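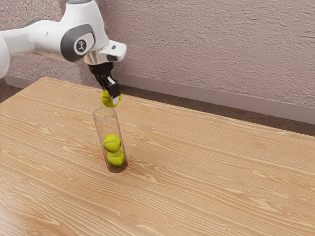 Selon Nektarios Konstantinidis, mieux vaut payer d'abord la simulation et signer le bon de commande du bras ensuite, quitte à perdre un trimestre. Je n'étais pas de cet avis en janvier. Après avoir travaillé avec la licence Tekix, je le suis à moitié.

Publié le 25 septembre
Par la rédaction atelier

Tekix est un logiciel de simulation de cellules robotisées. On y place un bras, une pince, une table, des objets, et on teste la tâche avant d'acheter le matériel. Notre besoin était simple : mettre des balles de tennis en tube, un bras, une pince à doigts, un plan de travail en bois. La licence annuelle nous a coûté 2487 euros pour deux postes. L'offre concurrente, chez Menitz, était à 3684 euros avec la formation comprise.

L'installation prend une matinée. La bibliothèque de bras est correcte, celle des pinces est maigre et il a fallu régler nous-mêmes l'ouverture des doigts. Le tube transparent s'affiche bien, on voit les balles déjà empilées à travers la paroi, ce qui aide à juger l'approche de la suivante. Le bord du tube est le point délicat : la balle arrive tout près et le moindre décalage compte.

Pour le budget, l'outil sert surtout à comparer. Nous avons essayé 22 implantations, avec la table plus ou moins loin du bras, et cela nous a fait renoncer au modèle à grande portée que proposait Amrani. La différence de prix couvre la licence. En revanche, je ne me fierais pas au logiciel pour l'écrasement du feutre ni pour l'usure des patins. Il faut garder une ligne pour des essais réels - nous ne l'avions pas prévue et le devis a été refait.

Le support répond par courriel, en anglais, sous deux jours. L'export vers Civgate, que nous utilisons pour le chiffrage, perd les références des pièces. À ressaisir à la main, donc.

Je renouvellerai un seul poste l'an prochain, le second n'a presque pas servi. Pour un atelier qui achète son premier bras, la dépense se défend. Ceux qui ont déjà une cellule en service peuvent demander un mois d'essai et décider après.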